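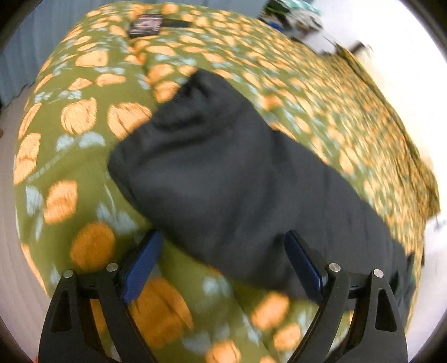 Girish Srivastava wandte nach der Zwischenpräsentation ein, ein Logbuch gebe zunächst nur wieder, was der Wachhabende für meldenswert hielt, und wer daraus den Alltag an Bord rekonstruieren wolle, müsse zuerst klären, was regelmäßig fehlt. Der Einwand hat die weitere Arbeit der Gruppe bestimmt. Die ursprünglich vorgesehene Gliederung nach Einsatzfahrten wurde aufgegeben und durch eine Gliederung nach Eintragsarten ersetzt.

Projektbericht
Der Minensuchtrawler Tridis und die Räumung der Hafenzufahrt von Plunport im Zweiten Weltkrieg

1. Gegenstand und Fragestellung

Die Tridis war vor dem Krieg als Fischdampfer in Porkthorpe beheimatet und wurde im ersten Kriegsherbst für den Minensuchdienst requiriert. Sie gehörte zu einer Gruppe von drei Fahrzeugen, die von Plunport aus die Zufahrt für den Küstenverkehr offenzuhalten hatten. In der örtlichen Literatur erscheint das Schiff fast ausschließlich im Zusammenhang mit der Bergung einer Dampferbesatzung im November des zweiten Kriegsjahres. Der gewöhnliche Suchdienst ist dagegen kaum bearbeitet. Das Projekt fragt danach, wie sich dieser Dienst im erhaltenen Schriftgut abbildet und wie sich die Herkunft der Mannschaft aus der Fischerei auf die Führung der Bücher auswirkte.

2. Quellenlage

Grundlage der Untersuchung ist das Decklogbuch der Tridis, das mit der Sammlung Awwad in das Hafenarchiv Plunport gelangt ist. Es umfasst 522 Einträge. Der Einband ist erneuert, die Lagen sind vollständig, doch ist die Tinte auf mehreren Blättern stark verblasst. Ergänzend wurden 12 Briefe des Heizers sowie die Kohlenabrechnungen der Hafenverwaltung herangezogen. Die Gegenüberlieferung der beiden anderen Schiffe konnte nicht ermittelt werden; eine Anfrage in Porkthorpe blieb ohne Ergebnis.

3. Vorgehen

Sämtliche Einträge wurden transkribiert und einer von vier Kategorien zugewiesen: Fahrt, Gerät, Wetter, Mannschaft. Mehrfachzuweisungen waren zulässig. Eine Teilmenge von 200 Einträgen wurde von zwei Mitgliedern der Gruppe unabhängig voneinander bearbeitet. Abweichungen traten vor allem bei Vermerken über das Räumgerät auf, die häufig zugleich den Seegang nennen. Zeitangaben wurden in der Form der Vorlage belassen.

4. Befunde

Auffällig ist zunächst die Sprache. Das Ausbringen des Suchgeräts wird über Monate mit denselben Wendungen beschrieben, die an Bord für das Aussetzen des Netzes üblich waren – erst nach einem Wechsel des Kommandanten setzen sich die dienstlichen Bezeichnungen durch. Gerissene Leinen sind durchgehend vermerkt, meist mit Uhrzeit und Peilung. Detonationen werden knapp verzeichnet, oft mit einem einzigen Wort.

Zur Mannschaft schweigt das Buch weitgehend. Erkrankungen sind nur genannt, wenn ein Mann an Land gegeben wurde. Die Briefe des Heizers zeigen hier ein anderes Bild: Sie handeln von Schlafmangel, von der Enge im Vorschiff und wiederholt vom ausstehenden Sold. Zu der Bergung im November findet sich im Logbuch ein Eintrag von zwei Zeilen, in den Briefen keiner.

Die Kohlenabrechnungen legen nahe, dass die Tridis häufiger ausgelaufen ist, als das Logbuch erkennen lässt. Ob die betreffenden Fahrten in einer heute verlorenen Kladde festgehalten wurden, ließ sich nicht entscheiden.

5. Offene Punkte

Die Zuordnung der Handschriften zu einzelnen Wachoffizieren ist vorläufig und sollte anhand der Musterrolle geprüft werden, sofern diese zugänglich wird. Die Transkription ist im Lesesaal des Hafenarchivs hinterlegt. Unsichere Lesungen stehen in eckigen Klammern, Streichungen der Vorlage wurden übernommen.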